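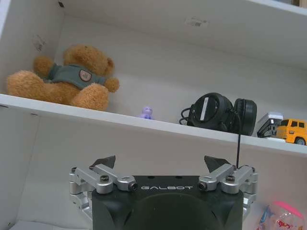 Skokidden Neighborhood Assn. - Minutes, August meeting
15 August 2018
Posted by Benedikt Lenz
Print this page | E-mail this page

Started late, door was locked. Quorum OK. July minutes approved, one fix (it's Plemen Street, not Plemen Road).

1. Plemen Street drainage. City crew came out and cleared both grates. Corner by the bus stop still ponds after heavy rain. Reinhold Wiegand has photos of the water up to the curb, will send to public works again. Last request got a form letter. Discussion of whether to pay for our own survey. No motion.

2. Block party. Permit is in. Street closed noon to 8. Need folding tables, anybody with a truck call Reinhold. Band wants to be paid up front, agreed half. Grill rules same as last year, no charcoal on the grass.

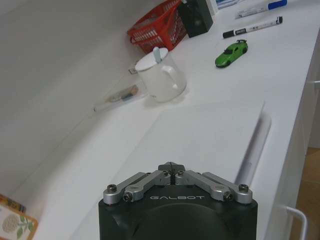
Rain date is the Sunday after. Flyers go out this weekend, Benedikt has the north side, still need someone for the blocks past the school.

3. Budget. Balance 3,000 after the insurance payment. Motion to set aside money for tree planting in the fall, seconded, carried with 2 against. Objection was to the species, not teh money. Species list to come back next month.

4. Speeding on Andum Ave. Long discussion. Speed humps need signatures from the residents on that stretch, we are 15 short. Mrs. on the corner lot does not want one in front of her driveway. Could it move down past the hydrant? Reinhold to ask the city.

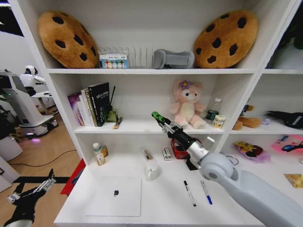 Petition sheets are with Benedikt, pick up any evening after 6. Renters can sign, we checked.

5. Other business. Lost cat on Plemen, gray, answers to Biscuit. Alley lights out again behind the dry cleaner, reported. Request to move meetings to 7:30, tabled untill we hear from the people who couldn't come.

Adjourned 8:50.

Comments

dottie_m: Can take flyers past the school if someone drops them at my porch.

Andum Ave dad: Humps can't come soon enough. Signed already, so did my wife.

R. Wiegand: Correction on item 2, it's noon to 9. Permit says 9.

gus: any word on the cat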